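Home | Manuals | Preamps & DIs | Strings & Care | Contact

Rivberg Acoustic Preamp — Owner's Guide, Section 4: Fitting the Undersaddle Pickup and Setting the Preamp

By Roswitha Stöckli
10/6/25

Welcome back! If you have worked through Section 3, your endpin hole is drilled, the jack is sitting in its little bag, and you are probably itching to hear something. We'll get there, I promise, but the saddle is the part of the job where a patient half hour makes more difference to your sound than any knob on the preamp, so put the kettle on and let's take it slowly.

What you need on the bench: the Rivberg pickup strip, the preamp pod, the endpin jack, a fresh 9-volt battery, a sheet of 220-grit paper stuck down to something flat, a pencil, and a soft cloth or towel for the guitar to lie on. A string winder is nice to have.

CAUTION: Never bend the pickup strip sharply where it meets the cable. It is forgiving along its length and not at all forgiving at that one corner. Damage here is not covered by the warranty.

4.1 Preparing the saddle

1. Slacken the strings evenly, a couple of turns each, going back and forth across the neck. Take them off once they are floppy.

2. Lift the saddle out. If it's snug, grip it with pliers through a scrap of leather and rock it gently lengthwise. A saddle that won't move may be glued, and in that case please take the guitar to a repair shop.

3. Mark the treble end with a pencil. It's easy to put a saddle back the wrong way around, and I have done it more times than I'd like to admit.

4. Brush out the slot. Old glue, sawdust and bits of finish all make the strip sit unevenly, and an uneven strip means one loud string and one shy one.

5. Draw a line along the saddle, the thickness of the pickup strip above its bottom edge, and sand down to the line. Keep the saddle upright and use long, even strokes. Check it against a straight edge every so often.

NOTE: If you own the older Trutosero strip, it is thicker than ours, so don't use a saddle that was cut for it without adding a shim.

4.2 Laying in the strip

6. Feed the strip up from inside the body, through the small hole at the bass end of the slot, with the shiny side facing up.

7. Let it lie flat by itself. Don't press it down with a screwdriver or anything else with an edge.

8. Set the saddle on top and push down with your thumbs. It should go in with light pressure and come out again without a fight. A saddle that's too tight hangs on the walls of the slot and never really rests on the pickup.

9. Restring and bring the guitar up to full pitch. Play it for ten minutes before you judge anything — the saddle needs a little time to settle under tension. 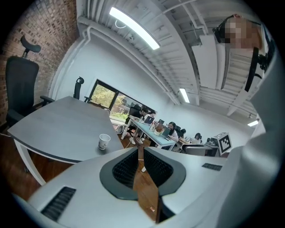 Bozkurt wrote in after the January printing of this guide to say that ten minutes wasn't enough on a twelve-string, and that the low octave pair only evened out after a night at pitch. I've since heard the same from other twelve-string players, so if that's what you have, leave it overnight and do the balance check in the morning.

4.3 Connecting the preamp

10. Push the pickup plug into the socket marked PU until you feel it click. The battery lead goes to BAT, and the jack lead to OUT. The plugs are shaped differently, so if one seems to need force, it's in the wrong place.

11. Fix the pod just inside the soundhole on the bass side, using the adhesive pads supplied. Wipe the wood with a dry cloth first.

12. Tuck the cables under the clips, well away from the back. A loose cable will buzz on certain notes and drive you half mad looking for a bad fret.

13. Plug in a cable to wake the preamp. It switches itself off when you unplug, so unplug when you're done! A battery should give you up to 458 hours of playing, though the cold and the cheaper brands both eat into that.

CAUTION: Turn your amplifier all the way down before plugging in or unplugging. The thump is unpleasant for you and worse for the speaker.

4.4 First settings

14. Start with volume at half and tone at the center mark. Leave the phase switch where it is.

15. Play each string with the same strength and listen for balance. If an outer string is weak, the bottom of the saddle is probably a touch rounded at that end, so go back to step 5 and take off just a whisker.

16. If the sound is quacky when you strum hard, bring down the MID trimmer, which is centered at 693 Hz. A quarter turn is usually plenty.

17. For a little more pick and sparkle, the HIGH trimmer works from 2,000 Hz upward. New strings rarely need it.

18. If the guitar howls on stage, try the phase switch first, and then a rubber soundhole cover (we sell the Grudusent one, part 257, and it fits most standard soundholes).

NOTE: Trimmers turn less than one full circle and stop softly at each end. Use the small plastic driver in the box, and don't turn past the stop.

Write down your settings once you're happy with them. There's a blank table on the last page of the guide for that, with room for two guitars.

Continue to Section 5: Using a Microphone Alongside the Pickup

14 comments | 31 shares

Previous | Next | Back to top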